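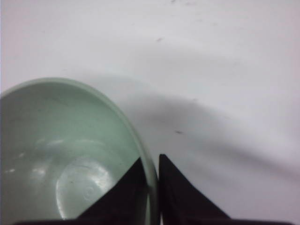
*Slide 1. Green bowl, gripper at the rim.*

**Speaker notes: planning the equipment request, Undthorpe site**

Start with the bowl. The job we are asking money for is picking up light plastic bowls from a flat table, one at a time, and setting them down where the next station wants them. Say that before showing any prices. Last February we opened with the price sheet and spent the whole slot on it.

**The request**

- Gripper and mount, Ratex quote: $1767
- Spare finger sets: $223
- Yearly budget line for this station: $3000
- What's left goes to shipping, cables and a second table surface. Don't promise it to anyone yet.

The quote is good for 20 days. Elfriede Oberholzer has the paper copy if someone wants to read the terms.

**Fingers**

They are a wear item. Budget them like gloves or blades. A bowl wall is thin and curved, and the finger tips take the contact on every pick. The Tuhumury office bought one set with its arm and put nothing aside for the next one, then waited on a purchase order with the station idle. Ask for the spares in the same order as the gripper.

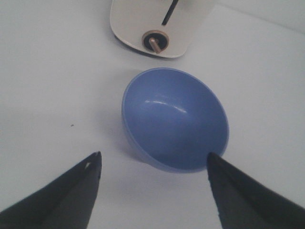

Bowl color and gloss come next. Purchasing wants to know if we can use whatever bowls are cheapest that month. Answer: yes for color, but shiny plastic throws glare under overhead lights, and we should test any new bowl before buying a case of it. Put two hours of test time in the plan for each new bowl type.

Table space. The station shares a table with other equipment, so the drawing has to show clearances. Mistatard sent a layout with the arm alone on the table. Ask them to redo it before we sign.

**If asked about leasing**

We looked. The lease covers the arm only, and we already own the arm.

**Close**

Ask for a yes or no on the gripper and spares today. The table surface can wait for the next meeting. Leave the price slide up during questions.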